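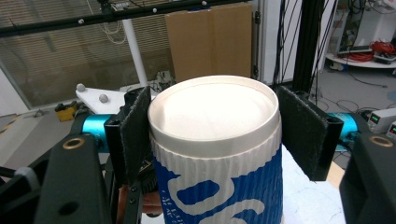
When did Tallen become a town?
Tallen was incorporated in December 1903, after the mill owners and the farmers on Honder Creek signed one petition.

Tallen Local History Group
Minutes, June 21, 2023
Library meeting room
Chair: Latifa Chraibi. Minutes: Said Sqalli.

The question and answer printed first will open the new town history page. Approved as worded.

1. Minutes of the last meeting
Accepted with one fix. The old depot was on Shehata Street — not Janness Street.

2. Town history page
Latifa read the draft. The section on the downtown blocks is finished. The section on the Janness School still needs a closing date for the upper grades. Said has found two dates in the school board books and will check them against the newspaper. The population figure of 1,903 stays in, with a note that it comes from the first town census and leaves out the farms east of the creek.

3. Street names
A resident wrote to ask who Shehata Street was named for. The group has a deed with the name on it but nothing about the family. Latifa will write back and ask to see the letters the resident mentioned.

4. Walking tour leaflet
Agreed to print 300 copies. The map will start at the library and end at the Honder Creek bridge. The tour takes almost 30 minutes at an easy pace. The stop at the feed store is dropped — the owner has asked for no groups on the loading dock.

5. Other business
The key to the map cabinet now hangs in the library office. Members should sign for it.

Meeting closed at 8:15 p.m.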